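Stitches, and the people who sell them

My brother-in-law's hernia mob sent him home with a glossy folder, and I read it at his kitchen table because I read everything. Eleven pages. The word "precision" kept turning up and the word "suture" hardly did, though as far as I can tell sewing is most of what you're paying for.

I have sewn for a long time, curtains mainly, and I mend. So I came at this as a person who knows what a bad seam looks like, and I don't trust anyone who says the tool does the work. A dear needle holder won't save you if your bites are uneven. I've seen a $445 overlocker make a dog's breakfast of a hem.

The folder came from a clinic group called Darnance, and it pushed a practice course by an outfit named Rotura, with 3 levels and a certificate at the end of each. The top level costs $1,341.

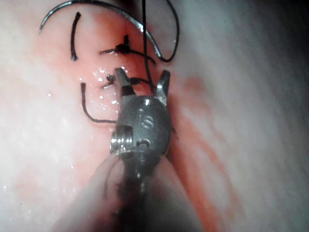
Curved needle, black thread, and a knot.

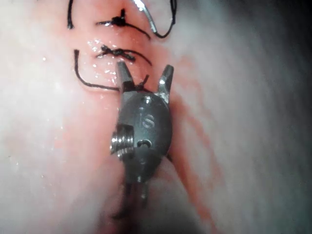

What I'd ask any of these course people is how they judge the spacing. In cloth you can lay a tape beside the seam and be embarrassed in private. Rotura's handout says "even tension throughout" and leaves it there. Even compared with what? Pull too tight on a soft fabric and it puckers, and I'd be amazed if flesh were more forgiving than a bit of voile.

The curved needle I do understand. I've got a set for upholstery and they're a pain until your wrist learns the arc, then you wonder how you ever did a cushion with a straight one. You turn it through. If you push, it skates off sideways and you get a stab in the thumb. Colour makes sense to me as well, dark thread on a pale job so you can find your own knots again.

I'm less sold on the practice hours. Rotura reckons 165 stitches and you're "confident". I'd done about that many on my first quilt and the binding fell off in August.

There's a second folder from Nijs that I haven't opened, thicker, with a ribbon. The ribbon has been machine hemmed and one end is already fraying. I'll get to it after the curtains for the back room.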